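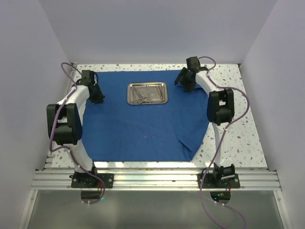
Two robot arms at a walled work surface, with a blue cloth on the table.

Review: Wosau River Crossings Heritage Guide and Map Set
Reviewed for the Tannous District Historical Society by Siham Boutros
13 January 2018

The Wosau River Crossings set consists of a spiral-bound guide, a folded map printed on both sides and a card sleeve to hold them. It covers the ferries, fords and bridges that served the district from the first land grants to the closure of the Drodau rail spur. The publisher, Ostus, has produced walking guides for other regions, but this is its first title devoted to river transport. The Society purchased one copy at the regular price of 70 dollars for the reading room.

The guide is arranged by crossing, starting at the river mouth and working upstream. Each entry gives the earliest known date of use, the names of licensed operators where these survive, and the tolls charged. The entry on the Drodau ferry is the strongest. It reproduces the toll schedule in full, including the separate rates for loaded wagons and for sheep, and follows the licence through four changes of hand. Members who have tried to trace these transfers in the land office books will know how much labour is involved.

Later chapters are thinner. The swing bridge at Tannous receives a page and a half, most of it concerned with the opening ceremony. The dispute over who should pay for the eastern approach is left out entirely, although the council minutes are open to the public and have been indexed for years. The flood that carried away the second bridge is dated to August in the text and to the spring in the table at the back. The August date is the correct one.

The map is drawn at a scale that suits a car trip better than a walk. Surviving abutments are marked in red and vanished crossings in grey, and the grey is difficult to read under indoor lighting. The reverse carries an enlarged plan of the old Tannous landing, with the warehouse lots numbered. This plan is new work and will be of real use to family researchers. The paper is heavy and has held its folds well after several weeks in the reading room.

References are given by short numbers in the margin, keyed to a list at the end. The system takes some getting used to – note 2869, for instance, is a catalogue number and has nothing to do with the order of the notes. A reader who misses the explanation on the inside cover may be puzzled for some time. The index lists personal names and vessels but not properties.

According to the inside cover, the first printing was limited to 1000 copies, and a further 100 were bound in cloth for libraries. The Society would recommend the cloth binding where it can still be obtained. The spiral catches on the card sleeve, and the rear cover of our copy has already begun to tear at the holes.

The set is recommended for local libraries and for schools that teach the settlement period. Researchers already familiar with the river will want it chiefly for the Drodau chapter and the landing plan. Corrections may be sent to Ostus at the address printed in the guide. The Society has forwarded a note on the flood date and the missing grey symbol at the upper ford.

The reading room copy is shelved with the oversize maps and may be consulted during regular hours. It does not circulate.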